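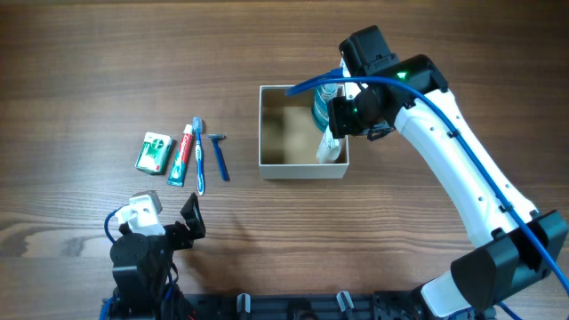

mossybank
Right, hand luggage only for a whole fortnight. Has anyone managed it without hating every minute? My other half has booked us two weeks walking along the coast, moving on every couple of nights, and the fare without a hold bag was so much cheaper that it got clicked before I could object. Clothes I can just about do. It's the bathroom stuff that gets me every time. My list is down to what's on the table there, soap in its little box, toothpaste, toothbrush and a blue disposable razor, and I still feel as if I'm forgetting half my life. No shampoo, no conditioner, no face cream. Am I being brave or daft?

Bag is a Pedier cabin rucksack, if that matters. It's got one of those outside pockets that looks useful until the main bit is full, and then you can't get so much as a sock in it.

kettle_on_again
Brave! I did ten nights with less than that and came home perfectly presentable. Use the soap for everything. Hair, body, socks in the sink. My hair went a bit like straw for the first few days and then settled down.

tidewrack
Sorry but no. Soap on hair is grim, especially if the water's hard where you're going. Get a shampoo bar. I've had a Tetix one on the go since November and there's still a good lump left. Keep it in a tin with a bit of kitchen towel under it or it turns to jelly.

kettle_on_again
Each to their own. I've tried two different bars and both left my hair feeling waxy. Not paying for that again when soap does the job.

Plodder1267
What size is the toothpaste? You don't say, and at a lot of airports anything over 100 ml gets taken off you even if the tube's nearly empty. It's the size printed on it they go by. Lost a lovely big tube of sun cream that way and sulked all the way to the gate.

mossybank
Ooh, good point, I'll check before I pack. I'd probably have argued that it was half squeezed out and held up the whole queue.

tidewrack
Or buy it when you land? They do have shops abroad.

Plodder1267
They do, but not always open when you get in at midnight with a mouth like a doormat. Take a small one.

bramblejam
Can I stick up for the hold bag? We paid for one last year and I'd do it again. You're moving every couple of nights, you'll be walking all day, you'll be sweaty. A proper towel and a clean shirt are worth the money. I've seen people on here boasting about getting the lot under five kilos and they all look miserable in their photos.

kettle_on_again
We do not!

bramblejam
You do a bit.

mossybank
Ha. It's too late for me anyway, adding a bag now costs more than my ticket did. What about a wash bag? Mine is a huge old Trendwood thing with a hook, and it weighs more than what goes in it.

tidewrack
Freezer bag. Zip one. You can see everything and it costs pennies. Take a spare – they always split at the corner.

Plodder1267
Agree on the freezer bag. And put something over the razor head, I've sliced a finger rummaging.

mossybank
Will do. Freezer bags are on the shopping list, and I'm going to try the shampoo bar at home first and see who's right. Off to weigh the rucksack on the bathroom scales, which involves me standing on them as well, so wish me luck.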